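Review: the Punetti method for teaching a robot hand to pick up dishes
Posted in Reading and Trying

Last winter our small group in Wumbridge decided to try the Punetti method, which some of you asked me to write about. I am reviewing it as a user. I did not take part in making it, and I have no contact with the authors except two emails about an install problem, which they answered quickly and kindly.

First, what it promises. If you train a policy from demonstrations for a hand with many joints, you know the usual trouble. The arm part is learned well and the fingers are learned badly. The loss is shared by all joints, the arm moves a lot, the fingers move a little, and so the fingers close too early or stop a few millimeters away from the object. Punetti separates the two. One network plans where the wrist goes, and a second, much smaller one, only takes over when the wrist is near the object. Between them is a switching signal that is also learned from the demonstrations. You do not have to label the moment of contact by hand, and for me this was the main reason to try it.

The paper is well written, but it is short in the places where I needed it to be long. The switching signal gets half a page. The smoothing window, which changes everything in practice, is mentioned only in the appendix. My colleague Gemma Benedetti found it on a Wednesday evening after we had already lost most of that week. If you take one piece of advice from this review, read the appendix before you collect any data.

Installation

The code comes with a setup script and it worked on the second of our two computers. On the first, it asked for an older version of a library than the one our arm driver needs. The authors sent us a patch. I believe it is now in the main branch, but I did not check it again.

The configuration files are clear. I liked that every parameter has a comment with its unit. I did not like that the angles are in degrees in one file and in radians in another.

Collecting the data

We recorded 190 demonstrations with our Kisico glove. The tasks were simple kitchen things: a plate, a bowl, a cup, a folded cloth. The plate was the one we cared about, because a flat dish on a flat table is hard to hold with fingers. There is little space under the rim, and the hand must come in low and from the side.

The method wants the demonstrations to be slow near the object. At first I moved at my normal speed and the small network learned almost nothing. When I recorded again with a short pause before closing the fingers, it became much better. This makes the work tiring. After an hour my wrist was stiff and I made careless recordings, and later I had to delete them.

Results

I compare with our old policy, called Cervantes in our folders, which uses one network for everything. Both were trained on the same data. I gave each of them 16 tries with the plate.

Cervantes lifted the plate 2 times. Punetti did it in more than half of the tries. When it failed, the most common reason was that the upper finger came down inside the dish and the lower one slid along the edge. With the cup and the bowl the difference between the two policies is small, and I would not change method only for these.

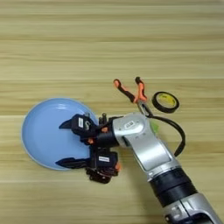
The hand at the light-blue plate, with one finger over the middle and the other reaching to the lower-left edge.

Training took one night on our older card. Running it is light, and I saw no delay at the switch between the two networks, which I had expected to be a problem.

What I did not like

The switching signal is not stable if the object is moved during the reach. The hand goes into "near" mode, then back, then again into "near", and the fingers tremble. A longer smoothing window helps, but then the closing is late. I did not find a value that is good for both cases.

There is also no tool to look at the signal over time. I wrote my own plot in February and I can share it if somebody wants it.

Who should try it

If you work with a simple two-jaw gripper, I see little use in it. If you have a hand with several fingers and your policy is good at reaching and poor at holding, I can recommend it, on the condition that you can record your demonstrations again, slowly. Old data recorded at full speed gave us almost no improvement.

I will keep using it for the plate. For the folded cloth we went back to Cervantes until I understand why the fingers open too soon.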